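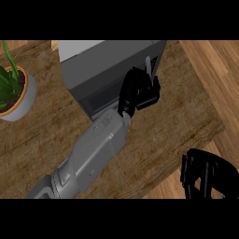 **Hanneke Wuyts**

# Frequently asked questions: Altuvel simulation-trained manipulation policies

These answers respond to enquiries received since the release of the Altuvel method. They are intended for research groups, reviewers and prospective partners, and are revised each March.

## What does the method do?

Altuvel trains a control policy for a two-armed robot with multi-fingered hands, working on household objects such as a microwave oven on a tabletop. All training takes place in simulation. The policy receives rendered images and joint positions, and returns target positions for both arms and hands.

## Why was a microwave task chosen?

Articulated appliances require sustained contact. The hand must approach at a workable angle and maintain its position while the appliance's own joint moves. Errors that are harmless in a pick-and-place task tend to end an attempt at a microwave door.

## Is the second arm used in every task?

No. The released benchmark comprises nine tasks, of which six require both arms. In the remaining three, the policy still commands the second arm and is penalised for unnecessary motion.

## How are the simulated rooms varied?

Table textures, flooring, lighting and background items, including potted plants, are drawn from the Turasora asset library. Appliance position and orientation are randomised separately. Shireen Molefe maintains the library and can advise on licensing.

## How many demonstrations are needed?

Around 9 teleoperated demonstrations per task are sufficient to begin training. Further trajectories are generated by adapting these to new object positions and discarding any that fail in the simulator.

## How is success defined?

For door tasks, an attempt succeeds when the door passes a set angle and the appliance has not been displaced beyond tolerance. Labelling is automatic. Igor Czarnecka and Thijs Jacobs review a sample of the outcomes and record any disagreement with the automatic label.

## What are the known limitations?

Performance declines when the forearm obscures the appliance from the camera. Thin handles remain difficult, as small errors in the contact model change how the fingers settle. Results on physical hardware are not yet reported.

## May we use the code and scenes?

Academic groups may do so under the programme licence. Commercial organisations should write to Unathi Mokoena at the Nurnness office. Please include the task names and simulator version in your enquiry.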